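Notebooks > Finishes > Bench trials > Table oils and lacquers

Sunday, September 20, 2020

Came in to look at the Fliteo panels while the place is quiet. They have now had the full cure time on the tin plus a good bit more, so there are no excuses left for them.

The claim, for anyone who hasn't read the leaflet: a water-based lacquer that resists hot mugs, red wine and "everyday cleaning", two coats, no sanding between. I have been told that sort of thing about every finish we've bought since I started keeping this book. The Oditz hardwax said much the same and we all know how the café counter went.

Set-up as in July. Offcuts from the same batch of ash, planed, sanded to the same grit, edges sealed. Fliteo on one set, Oditz on another, and the old Soliman solvent lacquer as the one we know. Bare wood as control. I wanted to put Jindent's oil in as well but their sample tin arrived with a skin on it and I don't think it would be fair to judge them on that. Have asked for another. No reply.

Mug test first. Boiled kettle, white mug, left to go cold on its own. Soliman: nothing. Fliteo: a faint ring if you get your eye right down to the surface, gone by the time I'd done the next one. Oditz: ring, stayed. I don't put much weight on the Fliteo ring vanishing. That could be the film recovering or it could be me losing the angle of the light. Need to do it again with the desk lamp clamped in one place.

Wine next. Wiped after an hour, then a second spot left overnight from last night. The hour spots are all fine, even on Oditz, which surprised me. Overnight spots: Fliteo has a pinkish edge on one panel and none on its twin. Same tin, same brush, same day. Either I went thin on one of them or the finish is fussier about film thickness than the leaflet lets on. I suspect a bit of both.

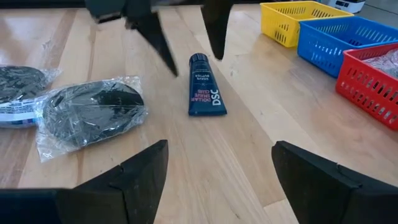
Does "no sanding between coats" hold up?
Only if the first coat goes on in a warm room and the second follows the same day. Left overnight, the grain stands up enough to feel, and the second coat locks it in.

Which makes it a strange thing to print on a tin. Most people doing a table at home will put one coat on after tea and the other the next morning. I'd tell customers to give it a light rub regardless and ignore the label.

Rub test. 50 strokes with a damp cloth on each panel did nothing to any of them, so I went to 500 with the cloth wrapped round the block. Arm not happy. Fliteo lost a little sheen, Soliman slightly less, Oditz went dull in a clear stripe but came back when I buffed it. That is the one point in favour of the wax and I'll give it that: you can mend it. With the lacquers, once it's through, you're stripping the whole top.

The supplier's own sheet has a rub figure many times better than mine. It doesn't say what they rubbed it with. I've written to ask and expect to be sent the same sheet again.

Smell: Fliteo wins easily. Drying: also Fliteo, though it drags if you go back over it. Colour: leaves ash paler than the solvent stuff, which some people want. It looked a bit cold to me next to the Soliman panel, but I've been looking at yellowed lacquer for years and may not be the best judge.

Not ready to switch. What I've got is 2 panels per finish and one of them disagreeing with its twin, which isn't enough to hang a price list on. Before anyone orders the big drum:

- repeat wine overnight, measuring the wet film this time
- mug test with fixed lamp
- try it over the water stain, since the leaflet is silent on that
- chase Jindent

Left the panels racked by the window, face out, with card over half of each to see what the light does. Please don't move the card. Brush is in the jar, and the lid of the Fliteo tin wants a proper knock down, it had sprung on one side when I opened up.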